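Visit report: Drukmont test hall, Hotov
2018-08-29

The visit was arranged so that our group could see how Drukmont handles fault reviews on its small-parts cells before we commit to the same gripper on our own line at Lacson. The hall is a single bay behind the main assembly building. Safety shoes and glasses were issued at the door, and phones stayed in the lockers.

Most of the morning went to one fault, logged in June. A cell placing parts into open-top cartons had been running without trouble since commissioning. After a change of carton supplier, the arm came down on the rim of a carton, kept pushing, and bent a finger mount. The guard was closed and no one was inside. The cell stopped on a joint torque limit 34 mm below the height at which it should have released.

The first explanation on the log sheet was a bad carton. Drukmont's engineers did not accept it, because the reject bin held cartons from the same batch that measured within tolerance. They rebuilt the cell in simulation and replayed the approach with the wrist view turned on.

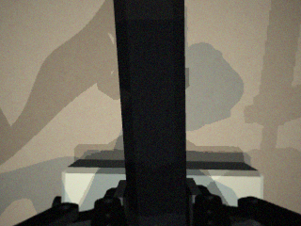 The height of the box was being estimated from the wrist view on the last part of the descent. On the replays, a finger covered part of the rim at the moment the estimate was taken, and the arm's own shadow put a second edge close to the real one. With the old brown cartons the software usually picked the right edge. With the new white ones it sometimes took the shadow boundary, and the computed rim came out too low. Of 100 replayed approaches, 6 would have ended in contact.

Two things made the outcome worse than it needed to be. The contact threshold had been raised during commissioning to stop nuisance trips - a note in the change record says so, with no value for how far - and it was never set back. The approach speed in the final stage was also left at 40 percent, where the Drukmont procedure calls for a slower move whenever the height is estimated and not measured.

The corrections were shown on the real cell after lunch. The height is now taken once, from farther back, before the fingers enter the region of interest. A through-beam sensor from Fledberg checks the rim on the conveyor, and if the two values disagree the cell halts and calls the operator. The torque limit is back at its original setting and is locked under the maintenance password.

We asked for a deliberate failure. The operator blocked the beam with a strip of card and the arm stopped well above the carton. The message on the pendant gave only a fault number, and the operator had to look it up in a binder. We consider this a weak point. A plain text message would save time, particularly on night shift.

One question was left open. The simulated lighting uses a fixed source, and the hall has roof windows. Drukmont has not repeated the replays with moving daylight, and could not say when it would.

For our line: the commissioning change records should be checked for raised thresholds before any carton change is approved, and the sensor should be quoted as part of the cell. The Hotov procedure has been requested in writing.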